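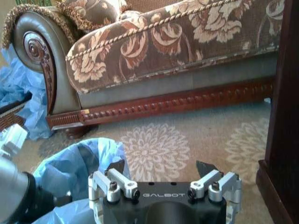
Speaker notes: Keeping a two-arm cleaning robot ready in a furnished room

Presented by the Equipment Care Group, Prillmont
6/17/21

Opening

Good morning, and thank you for having us. This talk covers the care of one machine: the two-arm unit at our Flenier site, which handles cloths in a furnished sitting room. It does not cover how the unit is programmed. Our colleagues at Kokel will take that up in the next session.

The first slide stays up during this part. Point to the gripper. Ask the room to look at the linkages on either side of the body and the hex socket screws at the pivots. Most of our service time goes to those joints and to the two fingertip pads.

Setup of the room

The furniture stays where it is. The chaise has carved wood down to the floor, so the arms are started from a fixed spot on the carpet that gives them clearance from the base rail. Staff check this spot before power is applied.

Cables are our most common fault. They are to lie flat and outside the travel of both arms. In February we logged 30 stops at the site, and 7 of them were traced to a cable under tension. Pause here. This figure usually draws a question.

Gripper care

Open the gripper fully before touching it. Check each pivot screw by hand with the correct key. A screw that turns is taken out, cleaned and refitted. It is not simply tightened in place.

Wipe both pads with a dry, lint-free cloth. Thin cloth leaves fibers at the pad edge, and a pad with fibers on it lets the next cloth slip. Pads are replaced as a pair, even when only one is worn. Our present pair was changed at 781 cycles, earlier than we had planned – the edges had rounded.

Both arms

Advance to the second slide.

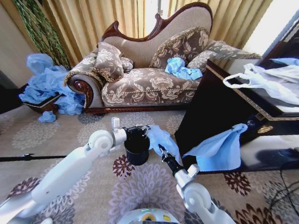

Both grippers loaded: black cup on one side, light-blue cloth on the other.

The two grippers are serviced on separate sheets. They do different work, and a note on one tells us little about the other. The arm with the cup is checked for grip force. The arm with the cloth is checked for how the pads meet at the tip.

Before any work on the wrist, both arms are unloaded and lowered. Anything held is removed by the operator, never knocked free. The log shows 2,711 cycles to date across both arms. Give the number once and move on.

Closing

Service sheets may be requested from the Bermúdez office. Allow time for questions on spare parts.

Comments

Reader, maintenance: Do you replace the pivot screws on a schedule, or only when the head shows wear?

Equipment Care Group: Only on wear at present. We are reviewing this.

Reader: We had the same trouble with fibers on the pads. A soft brush worked better for us than a cloth.

Reader: Please post the blank service sheet with the notes.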